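Robots in the practice room, people in the chairs: a morning at Skastetti

Posted 4 Aug 2023 by Indira Kotian

I finally got myself invited to the second floor at Skastetti, where the handling team has been rehearsing its two-armed robot in a simulated room before it gets anywhere near a real storeroom. I've been asking since December, so yes, I was a little excited (I brought my own coffee and everything). These are from the practice session I sat in on.
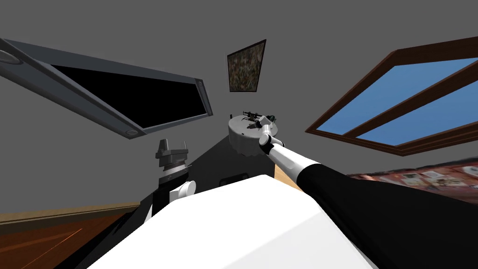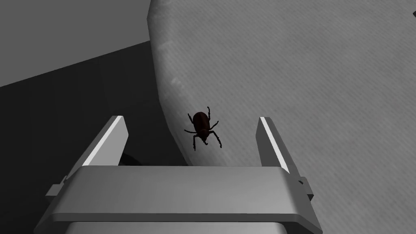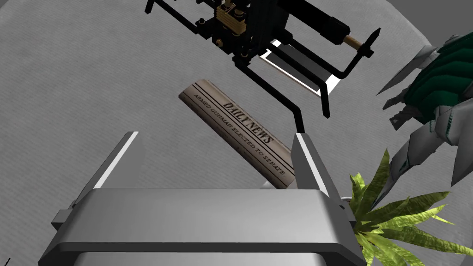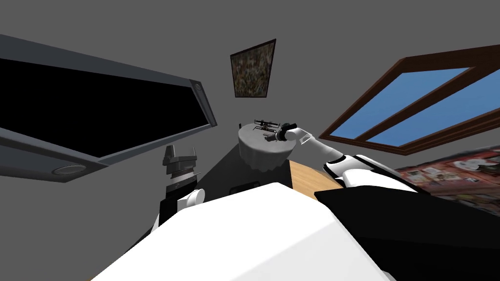
Practice session at Skastetti, all in simulation. The third picture is the one with the newspaper, the fourth the one with the round table.

If you don't know the company, Skastetti stores and sends out props for theaters and small film crews, and the stuff on its shelves is every bit as odd as you'd hope. Until this spring all of it was picked by hand. Now the plan is for a robot to do a share of the fetching and putting back, with a person watching over it from a desk, and the software comes from a firm called Acharya, two towns over.

The item that got everybody talking while I was there was a rolled-up newspaper lying on a gray floor, with DAILY NEWS across it and the headline ARMED GUNMAN ELECTED TO SENATE. Somebody read it out loud and that was the end of work for a good minute! There was also a beetle, a glossy reddish-brown one with long black legs, and I'll admit I pulled my chair back a bit.

Muthu Bangera used to be a picker and is now one of the people at the desks. He told me he misses the walking. "I had a route, I had my shelves, I knew where the bad step was," he said. "Now I know where the bad camera angle is." He does like going home without a sore back, and he likes that the training was on paid time. What bugs him is how tiring it is to watch. He gets 50 minutes on and then a break, and he says the last ten are hard going.

Chandrasekhar Hegde runs the floor and was pretty open with me about the numbers. The catalog has 1,524 items in it, and 88 of them have been cleared for the robot so far. Everything else is still picked by hand, and fragile glassware will stay that way as long as he has a say in it. He wants to get to 100 cleared items before the machine is moved over to the Fulavstead building.

And the jobs? I asked, of course I asked. Hegde says no one has been let go, and that two pickers who left over the winter weren't replaced. Mohandas Kurup, who speaks for the pickers, puts more weight on that second part than on the first. He's asking for the desk work to get its own pay grade and for the break times to be written into the contract, and he'd like new people to spend their first months on the shelves before they ever sit down at a screen. "You can't tell a robot it's holding a thing wrong if you've never held it," he told me. Talks on the pay grade are still going on.

I got a short turn at the desk myself, and wow, it's fiddly. The view tips way over when you look up, with the ceiling and walls all leaning, and I lost track of which arm was which almost right away. Bangera was very nice about it. He took over, got things back in order and kept chatting to me about his daughter's school play the whole time.

The Fulavstead pickers start their own training next, in small groups, and I've asked if I can come along for that too.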